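Kleiderschrank ausmisten, ohne dass es ein ganzes Wochenende kostet

Jedes Jahr im April packt mich die Lust, den Schrank einmal komplett leer zu räumen, und jedes Jahr sitze ich abends zwischen Bergen von Pullovern und finde mein Bett nicht mehr (wer kennt das nicht!). Inzwischen gehe ich es gemütlicher an, Fach für Fach, mit einer Kanne Tee daneben.

Was ihr braucht: durchsichtige Kisten ohne Deckel, einen freien Tisch und 60 Minuten Ruhe. Stellt euch ruhig einen Wecker.

Schritt 1: Nehmt euch genau ein Fach vor und legt alles daraus auf den Tisch. Die anderen Türen bleiben zu, auch wenn es juckt.

Schritt 2: Jedes Stück einmal in die Hand nehmen und gleich entscheiden — bleiben, weitergeben oder flicken. Bei Erinnerungsstücken dürft ihr natürlich länger überlegen, ich hänge ja selbst an einem Schal, den ich seit Ewigkeiten nicht getragen habe.

Schritt 3: Für jede Entscheidung gibt es eine eigene Kiste.
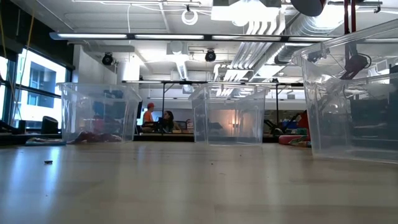
Die Flickkiste stelle ich danach gleich neben die Nähmaschine, sonst vergesse ich sie bis zum Herbst. Was weitergegeben wird, kommt noch am selben Tag in den Flur.

Schritt 4: Fach feucht auswischen, trocknen lassen, einräumen. Dicke Sachen nach unten, Dünnes gerollt nach vorn. Am Mittwoch ist dann das nächste Fach dran.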